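Around the Building: The Back Room Is Ours Again

If you haven't been down the hall at Horngate since the spring, go and look! The back room, the one with the high white wall and the strip of fluorescents, is open for general use as of 2018-08-01, and we could not be happier with it.

Longtime members will remember it as the place where folding chairs went to retire. We cleared out 199 of them (a good many went to the Bollel hall across the river, who were delighted), along with 96 boxes of old programs and a piano bench with no piano. What's left is a big, bright room with plenty of height, and it turns out that height does wonders for your mood on a gray morning.

The ceiling stayed as it was, beams and all. There was some talk last November of hiding everything behind panels, and we're so glad that idea faded away. The white pipes run along the top of the wall in plain sight, and it gives the room a workshop feeling that suits the way people want to use it.

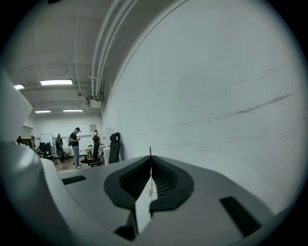 The tall white wall in the back room, scuffs included.

Yes, the wall still has its marks! Repainting is on the list, and a quote from Baumgart came in at $567, so we'll get to it once the fall fund has filled up a bit. In the meantime, please feel free to lean things against it. One more streak won't hurt.

Now, the tables. We went back and forth on these for weeks and settled on white tops, and they make the room feel twice as big. They're a good height for working on your feet, so you can spread a project out in front of you, reach right across it and walk around to the other side when you need to.

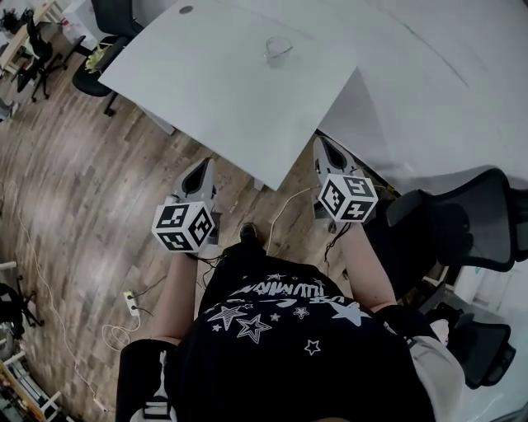 The floor deserves a mention too. Those brown planks have a lovely warm look next to all that white, and they're kind to your feet if you plan to stand for an afternoon. Closed shoes are a must in there, and please lift the tables when you move them (two people, one at each end) so the wood stays nice.

Booking works the same way as for the Laltus room upstairs: put your group on the sheet by the front desk, with the hours you'd like and a phone number. Groups planning more than 200 hours over the year should talk to the office first so we can set aside a regular slot. Mornings are wide open at the moment, evenings are filling fast, and the key hangs on the second hook.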